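Courses > Laboratory Skills > Unit 4 > Racks and Tubes

Unit 4: Racking Sample Tubes
Gilchrist Laboratory Skills, handout 27
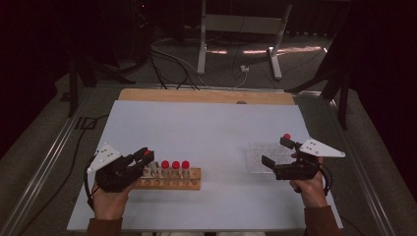

Which way should a tube go into the rack?
Cap up, pushed down until it sits upright without leaning.

Fill the rack from one end. Leave spare holes together at the other end — gaps in the middle lead to labelling mistakes. Keep well trays flat on the bench and clear of the rack. Hold a tube by its sides, never by the cap.

Before the February practical, read chapter 2 of Stuken and copy the rack plan into your workbook.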